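Re: [tabletop-arms] Anyone tried the Flistden sim package?
From: Begoña Valcárcel
Date: 2/6/23
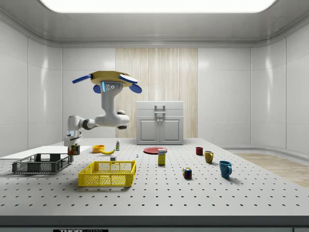 Flistden simulator, kitchen tabletop task, can in the gripper

Hi all,

Parry wrote:
> We're looking at Flistden for the spring class. The sales page
> says 200 ready-made tasks and a one-seat license for $564, and
> I can't tell from the demo videos whether it's any good for
> pick and place or if it's mostly pretty rooms. Has anybody
> here paid for it? Also, does it run on an ordinary desktop?

I paid for it! I've had it since December, so I can give you a fair idea (I'm no expert on the licensing side, ask them about classroom seats before you order anything).

The picture up top is from my own machine, one of the sorting tasks. It's a rendered room, of course, but the light and shadows are nice enough that my husband asked where the lab was. You get the arm, the table with the hole grid, a couple of baskets and a pile of stuff to grab: can, mugs, banana, puzzle cube and so on. You can drag things wherever you like before you start a run, and you can save the layout, which I do constantly.

Now for pick and place. Cans and boxes are great. I ran the can task 218 times over a couple of weekends with the stock grasp settings and had 29 misses, most of them from my own sloppy layouts where I'd parked something too close to the basket wall. Mugs are fussier. If you come in from above it does fine, but going for the handle is a pain and I had to turn the closing speed way down before it would stop knocking them over. The banana slides around more than I think a real one would. I wrote to support about the friction numbers and a nice person sent me a settings file two days later, which helped a bit.

Things I don't love: the task list on the sales page is padded. A lot of those are the same task with the objects swapped, so don't plan a whole semester around the number. The manual is thin on anything to do with sensors. And the export to Mekau format drops the object names, so you end up typing them back in by hand (there's a script going around on the Huvura forum that fixes it, I can dig up the link).

As for the desktop question, yes, mine is four years old with a middling graphics card and it's okay once I turn reflections off. With them on, those shiny walls bring it to a crawl. Startup takes over a minute either way, so go get your coffee.

Would I buy it again? For teaching, yeah, I think so. If you wanted it for serious grasp research I'd push them for a trial first and bring your own object models.

Happy to send you my saved layouts, Parry, just write me off list and tell me which version they give you. The older files don't open in the new one.

Begoña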